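Multik desk lamp, model 380
Section 2: Setting up on a work table

Read this before you plug in. Keep the sheet.

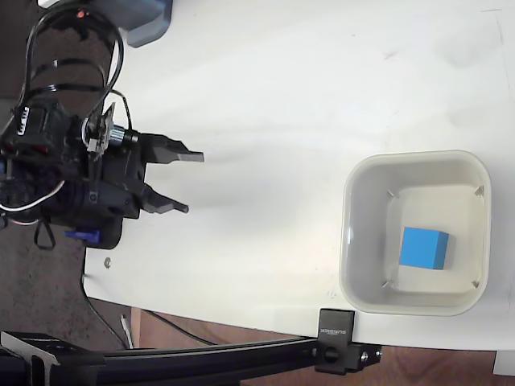
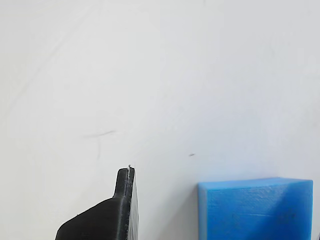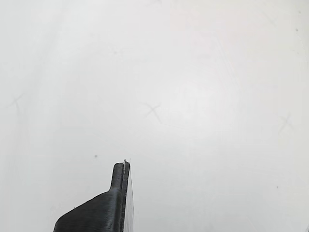
Fig. 2. Black parts, three views. Pale tabletop in first view.

1. Clamp the base to the table edge. Hand tight only.
2. Fit the arm. Push untill it clicks.
3. Plug the adapter (part 1026) into the base first, then the wall.
4. Hold the button for 2 seconds. Lamp starts on low.
5. Tilt the head down. Keep it 43 cm above the work.

Note: white tables bounce a lot of light. Use the low setting.
Note: Sida shades fit this arm. Chala shades dont, wrong thread.

CAUTION: Unplug before changing the shade. Do not cover the vents.

Flicker? See section 5. Spare clamps from Pomov.

Rev. 18/11/2020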